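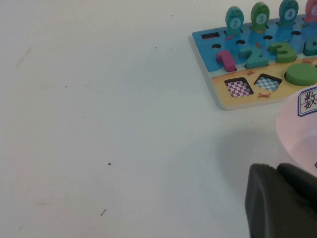 March 12, 2018

Up before the alarm again, which is getting to be a habit, and I thought I'd use the time to write some of this down before the whole toy business runs together in my head. The kettle's on. It's still dark out over Doltport and the neighbor's dog is already giving a speech about something.

So, the toys. I've been sorting my way through the nursery corner for most of a week now and I'm finally at the puzzles, which I had been saving because I like them best (and then of course I got to them tired and crabby, typical me). The fishing board is my favorite of the lot. It's the wooden one with the sea along the top and the beach along the bottom, blue and then that sandy yellow, little fish and seaweed printed up in the water and little red crabs down on the sand. And the fish themselves, the pegs, with their numbers in the white circles and their silly faces! I stood them back up along the top of the board last night and I swear I felt better about the entire evening.

Green three is my fish. I don't know why. It's a lighter green than you'd expect and it sits there between the teal two and the teal four looking like it knows a secret. Maya at the desk next to mine used to say everybody has a number and mine was obviously seven, but no, I'm a three, I've decided. The pink one would be my sister. She'd pick it before I'd even finished asking.

I got the board in a box lot from a lady across the river who was closing up her home daycare. 50 dollars for everything in the trunk of her car, and she threw in a crate of board books when she saw I had room in the back seat. I've tried to think what I'd have paid for it all new and I gave up somewhere around the second shape sorter. She told me the fishing board got more use than anything else she owned and that she'd had kids fight over it, cry over it and fall asleep next to it. I believe it. I nearly did the last one myself.

The white table is working out nicely, by the way. I wasn't sure about it. I'd been doing all my sorting on the rug and my knees had started to complain, and so I dragged the table over under the light and put one thing on it at a time, and suddenly I could see what I was doing. It does show every speck. I wiped it down and there were still a couple of dots near the middle and a little brown mark toward the edge that I've decided to live with. There's a scuff too. Fine. It's a table, it's going to have toys banged on it for the rest of its life, it may as well get started.

Aravind Kulkarni came by after dinner to look at the shelves (he's building the low ones for under the window) and he got completely distracted by the fish. Grown man, tape measure in his hand, and he's making them talk to each other. He had the two asking the four whether it thought it was better than everybody else. I laughed so hard I had to put my tea down. Then he measured the wall and told me it isn't straight, which I could have guessed, nothing in this house is straight, and he wrote 723 on a scrap of paper and stuck it to the window frame. Millimeters. He won't do inches. I have to go look it up every time he tells me something and I've stopped pretending that I don't.

The shelves will be low enough that a three-year-old can put things back. That's the plan anyway! Puzzles flat on the bottom, baskets in the middle, books facing out on top. I had a big idea about labels with pictures on them and I spent way too long on it and made two. One of them looks like a potato. It was supposed to be a duck.

Oh, and I should say what I decided about the puzzles, or I'll change my mind again by lunch. Anything with all its pieces goes straight on the shelf. Anything missing a piece goes in the blue bin, and I give it until September, and if the piece hasn't come out from under a couch somewhere by then I let it go. I know myself. If I don't write down a rule I'll be keeping half a farmyard and one leg of a giraffe until I'm ninety. I already have a shoebox of lonely pieces and I go through it like other people go through old letters.

I washed a lot of things yesterday. Plastic in the sink with soap, wooden ones with just a damp cloth and then set out to air, because my mother soaked a wooden train of mine once and I have never forgotten what it looked like afterward. The paint! It came up like a sunburn. So no soaking. I did the crabs and the sky-colored part of the board very gently with the corner of the cloth and went into each of the little round holes with my finger wrapped up in it, and felt like a dentist.

Money, quickly, since I promised myself I'd keep track in here. I have 442 dollars left for the room and that has to cover Aravind's wood, the rug, and some kind of curtain. I want the rug from the Falcão catalog, the green one with the border, and I can't have it, so I'm going to go to the remnant place in Skastitlow and be a good sport. I was there last fall and they had some nice ones rolled up in the back that you had to unroll yourself. I sneezed for an hour.

My niece comes next week. She'll be the first one to try it all out and she is a harsh critic. Last time she told me my soup was "for grandpas." She's just learning her numbers, she goes one, two, three, five, very sure of herself, and I keep thinking about sitting her down at the white table with the fish and letting her find the four on her own. I'm not going to say a word. I am going to sit on my hands. (I'll say a word, I know I will.)

Kettle's done. I poured it and forgot it and now it's the color of a boot, but I'm drinking it anyway. It's starting to get light and the dog has wrapped up. Today I want to get through the rest of the board books and find something to stand the fish board up on when it isn't being used, maybe that plate rack from the Nerkoreo sale that I never found a use for. It's in the hall closet, I think, behind the vacuum. Also call about the curtain rod. Also eggs.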